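Two-arm folder keeps dragging the sleeve, arms nearly clash

Posted in: Robots at work > Faults

kourkoulas_bench
Hi all, quick one as I'm back on shift in a bit. Two-arm setup folding long-sleeved knits on a yellow cloth. Was fine until February. Now one side lets go too soon or doesnt let go at all, and the other arm keeps pulling. 6 faults out of 30 folds this morning, all on the grey top. Error 348 each time, then both arms freeze. Twice they stopped very close together. Gripper pads changed, no difference. Pics of the job, overhead and wrist views:

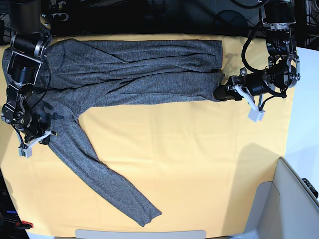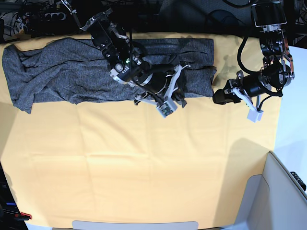
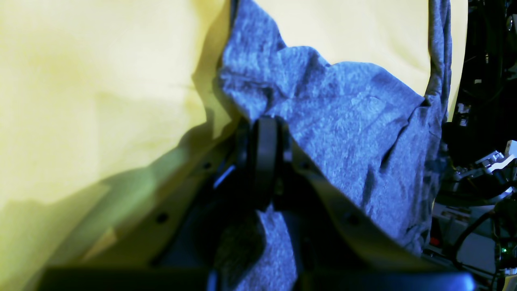
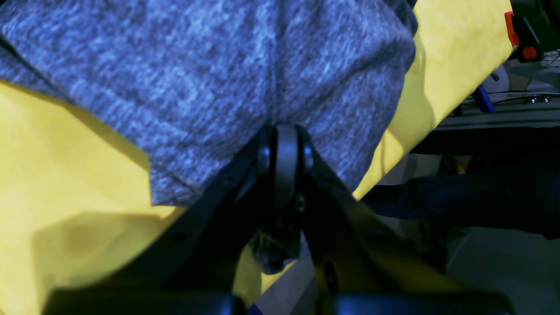

Replies (3)

Zahira Hutapea
Had 348 on ours at Ralcombe. It was the grip limit set too high, so the jaw thinks its still closing and never reports open. Drop it a notch, test on one sleeve, slow speed. Also check the cable where it loops at the wrist, ours had worn through inside and you couldnt see it from outside. Power off at the wall first, not just the stop button. And keep your hands out while its frozen!! Ours carried on by itself after over 2 minutes.

flodar_fan
turn it off and on again. worked for me

Cermont Mick
Don't just restart it, you'll lose the fault log. Save that first. Then run the open/close test on each gripper with no garment in. If both pass its probably the cloth moving, knit grabs it. Tape the corners down. Would stop using it for now if the arms are getting that close, set a bigger gap between them before you run it again.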